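Subject: Re: [teleop-users] Recording suture demonstrations from the console: one long take or many short ones?
From: Skokar lab account
To: teleop-users list

Hello all,

Thank you for the fast answers to my first message. I reply below to the one from the Jodari group, and I leave the quoted part in so that people who joined in December can follow.

> We record every stitch as its own demonstration. The operator
> presses the left pedal before picking up the needle and again
> after the tails are cut. Our policy learned the needle pass well
> from 100 of these, but the knot was poor. How many do you have,
> and do you keep the ones where the operator hesitates?

We have 274 stitches at the moment, all made by remote control from the console by 3 operators. Before, we recorded the whole wound in one take. It was a mistake for us, because the operators became tired toward the end and the last stitches look very different from the first.

Now we also cut per stitch, but we put one more mark in the middle, when the needle is through both sides and the thread is pulled. So each stitch gives two pieces, "pass" and "tie". In the Pons format this is only one extra column, and the old scripts still read the file.

About hesitation: we keep it if the tool is moving, even slowly. If both tools stand still for a long time we remove this part. I am not sure that this is the best rule. One of our operators stops often to think, and after the removal her demonstrations have small jumps in the camera view when the thread has slipped a little.

My real problem is the thread. With the needle I can tell the operators what I want and they do it the same way. With the long end of the thread each person has a different habit, and the endoscope picture changes a lot from one stitch to the next. Did anybody try to fix a rule for where the long end should lie before tying? We thought of using shorter thread, but then the operators have to reload more often.

A second, smaller question. The Hindum converter drops frames for us when a take is longer than some 900 frames. Is it a setting, or must I split the file first?

I attach one view from the fixed camera on the pink pad, with two stitches tied and the third one in work. The right part of the cut is still open.

Best regards, and thank you again for your patience with my English.
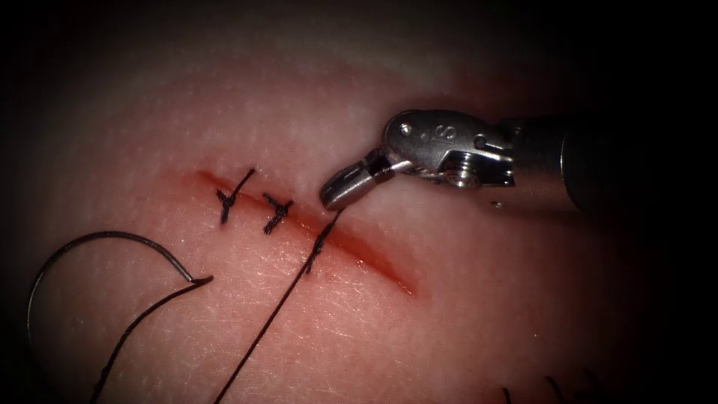
Posted by the Skokar lab account to teleop-users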